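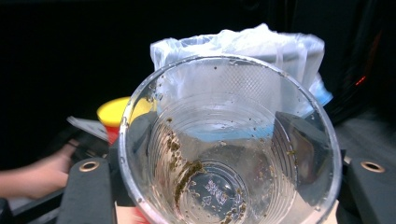 Food & Drink > Interviews > The Iced Tea Stand in Favenville

The line starts before the shutters go up. By ten in the morning in August there are people leaning on the fence outside the stand in Favenville, some with dogs, some still in their slippers, and all of them want the same thing: tea, very cold, in a big cup.

I'd been hearing about this place for two summers before I finally made the drive. The woman who owns and runs it asked me to leave her name out ("Put the tea in, the tea's the interesting one"), and she agreed to talk as long as I didn't mind her working while she did it. I didn't mind at all! I got to sit on an upturned milk crate behind the counter, drink everything she handed me, and ask whatever came into my head.

She grew up in Maritham, two hours up the coast, in a house where tea was a hot drink and that was that. "My mother thought ice in tea was something you did by mistake," she says. "She'd let a cup go cold and pour it on the geraniums. So the first time I had a proper iced tea I was already 19, I was working at a motel desk, and a guest gave me hers because she'd ordered two. I remember standing there thinking, why has this been kept from me?"

She spent the next several years trying to make one as good. Most of them, she says, were terrible. She brewed it strong and poured it over ice, and it went cloudy. She brewed it weak and it tasted of the ice tray. She tried leaving it on a windowsill in the sun and got something she describes as "pond."

What changed everything was a cold brew. She'd put leaves in a jug of cold water one night, meaning to heat it in the morning, and forgot. "I came down and it was this beautiful clear red-brown color, and I tasted it, and there was no bitterness in it anywhere. It was sweet, and I hadn't put any sugar in. I drank the whole jug standing at the fridge. Then I was late for work."

That's still how she makes the house tea. The leaves go into cold water in the evening and come out in the morning, and nothing is heated at any point. She uses a black tea she buys from Krishnan, a small importer she found through a cousin's restaurant, and she's fiercely loyal to it. I asked whether she'd ever tried to save money with something cheaper.

"Once," she says. "For one week, the second summer. I thought, it's iced, there's lemon in it, who's going to know? Well, everybody knew. A man who'd never said a word to me except 'large' put his cup down on the counter and said, 'Are you all right?' I went back to the Krishnan the next day."

A word about the lemon, which she has strong feelings on. She won't squeeze it in. She cuts the peel off in wide strips, rubs them with sugar in a bowl until the oils come out, and leaves the bowl overnight beside the tea. By morning there's a thick, sharp, fragrant syrup at the bottom, and that's what goes in the cup. The juice gets used for the lemonade, so nothing is wasted. I've since done this at home four times and I'm afraid I've become a bore about it. It smells incredible. If you do nothing else after reading this, go and rub some lemon peel with sugar!

She didn't set out to have a stand. It belonged to a couple who sold corn and peaches, and when they gave it up she was driving past on her way back from Fasness and saw the sign. "I wasn't even thinking about tea. I was thinking about where to stop for gas. And then I'd gone past it, and I turned around." She had 28 days before the lease began, and she spent nearly all of them scrubbing. The counter came from a closed-down fabric shop, and it still has a yardstick set into the edge, which children like to measure their hands against.

On the first day she had one kind of tea and no sign. She sold 100 cups, and was so tired that she fell asleep in her car in the lot with the radio on. "I thought, that's it, I've found out what I can do, and it's 100 cups." These days a hot weekend runs well beyond that. Her record for a single holiday weekend is 1,763, a number she has written in marker on the inside of the cupboard door, with a little crown drawn over it.

We talked about ice for a good long while – longer than I've ever talked about ice with anybody. She thinks most places get it wrong by making the pieces too small. Little pieces melt at once and you're left with tea-flavored water by the time you reach your car. Hers are large and very hard, and she fills the cup with them right to the top, which some customers object to.

"They say, 'You're filling it with ice so you don't have to give me tea.' And I say, no, I'm filling it with ice so it stays cold and the ice doesn't melt. If you put in three lumps they're gone in five minutes, and your drink's ruined. If you put in a lot, they look after each other." She laughs at this. "And then I say, if you finish it and you want more tea on the same ice, come back and I'll give it to you. Hardly anyone ever does. They just wanted to be told they could."

There are four teas on the board now. The house black is the one everybody starts with. There's a green one with cucumber that I'd never have ordered and would now happily drink every day of my life. There's a hibiscus, very tart, which she makes mostly for kids because it has no caffeine and turns their tongues pink. And there's one she just calls Maritham, after home, made with a smoky tea and a spoonful of honey. It tastes a bit like a campfire, in the best possible way. It sells least of the four, and she says she'll never take it down.

"My mother came last year," she tells me, wiping the counter for what must be the tenth time since I sat down. "She's 70. She sat right where you are. I gave her the house tea and she drank a bit and said, 'Very nice,' which from her could mean anything. Then I gave her the smoky one. And she didn't say a word, she just kept on drinking it, and when it was gone she asked me how long you leave the leaves in."

Does she make it at home now?

"Every night. She calls me up to complain about the price of honey."

I wanted to know about winter. The stand closes at the end of October and opens again when the evenings get light, and in between she does the books, sleeps late and tries things out. Last winter was all about roasted barley, which she loves and can't seem to get right cold. "It's lovely on the first day. On the second day it tastes like a cardboard box. I've tried it nine or ten different ways. I'm going to have another go this year with a shorter soak, maybe three hours, and see if that helps." She has a notebook for all this, swollen with damp, with stars beside the good ones and the bad ones crossed out so hard that the pen has gone through the paper.

People ask her about opening a second stand, in Fasness perhaps, where the ferry crowd would surely drink her dry. She's thought about it. She went over and looked at a spot by the landing, and she liked it – she liked it a lot, she admits – but she'd have to choose which one to be at in the mornings. "I'm the one who tastes it. Every jug, before we open. If I'm here, then who's tasting it over there?"

So for now it's just the one, on the left as you come into Favenville, a little past the feed store. Bring cash for the jar if you can, though she does take cards. Go early if you want the cucumber, which is usually gone by two. And if you like your tea with only a little ice, ask for it that way. She'll do it for you, and she'll tell you what she thinks about it while she pours.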